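Software notes, January issue

Grasp planner 3 is now on all cells in Morkurport

As many of you already know, the Skosden team has been rewriting the part of our software that decides where to take hold of a cloth. The old planner was made for boxes and bottles, and we stretched it to fabric for longer than we should have. From this month the new version runs on every cell in the Morkurport hall, and the old one stays in the repository only for comparison.

What is different

The old planner looked for two parallel edges and tried to close the fingers on them. A shirt lying in a heap has very few such edges, and many of those it found were shadows. So the arm went down with great confidence to a place where there was nothing to hold.

The new planner works on a height map of the cloth. It searches for ridges, gives each ridge a score for its height and its width, and removes all candidates where the fingers would come too near the table. Then it turns the gripper so that the fingers close across the ridge. We also keep the second and third best candidates, so that after a missed grasp the arm can go directly to the next one without taking a new overview image. This saves more time than we expected, especially on small items.

For the tests we used 1495 recorded grasps from the autumn. We replayed the height maps through both planners and marked by hand where they disagreed. The most interesting disagreements were on thin jersey, where the ridges are low and soft. Here we had to lower the minimum ridge height, and after this the planner began to like the hems very much. It is a good place to hold a shirt if you want to lift it, but a bad place if you want to unfold it. There is now a parameter called hem_penalty. Please do not set it to zero.

The wrist view check

The second part of the work is a small check which runs after the fingers close and before the arm lifts. It takes one image from the wrist camera and answers a simple question: is there cloth between the fingertips, yes or no? Before, we used only the finger opening for this. With a thick towel it is enough. With one layer of a T-shirt the difference between "closed on cloth" and "closed on nothing" is smaller than the noise of the encoder, so the controller was guessing.

The check looks at a small window just above the tips. If cloth is held there, the creases run together toward one point. We compute the direction of the creases in the window and test how well they agree on a common center. The whole step takes 40 milliseconds on the cell computer, and there is no neural network in it, so you can read the code in one afternoon and understand why it said no.

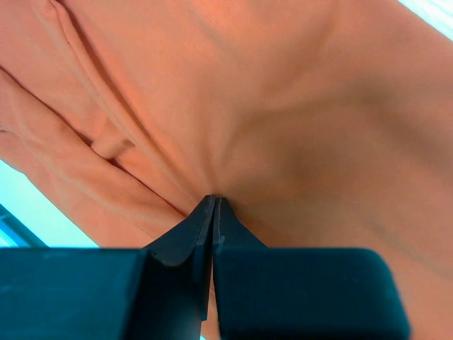

A pinch on soft peach-colored cloth, seen from the wrist. The creases spread out from the fingertips, and these are the lines the check uses. The long diagonal folds at the upper left are a harder case, because they are strong and parallel and can pull the estimated center away from the tips. For this reason we give less weight to everything far from the window.

Known problems

Striped fabric is still difficult. The check reads the stripes as creases, and the result depends on how the shirt happens to lie. For the moment we recommend to switch it off for striped items with the flag skip_wrist_check and go back to finger opening.

Dark cloth needs a longer exposure. The default is now 550 microseconds, which is fine for light colors under our lamps but too short for black and navy. The Czerwiński laundry project has its own exposure table, and we would like to merge it into the main branch if the team there agrees.

The check also does not tell you how many layers you hold. Several people asked for this. We have some ideas, but nothing that works well enough to show.

How to update

Pull the main branch, rebuild the planner package, and delete your old grasp cache. The format has changed and the loader does not give a clear error, it only returns an empty list. Those who use Idex, our replay viewer, must also update it, otherwise the candidates are drawn with the wrong rotation.

If you find a grasp that the check accepted and should not have, please save the wrist image together with the height map and put both in the shared folder for bad grasps. One without the other is of little use to us.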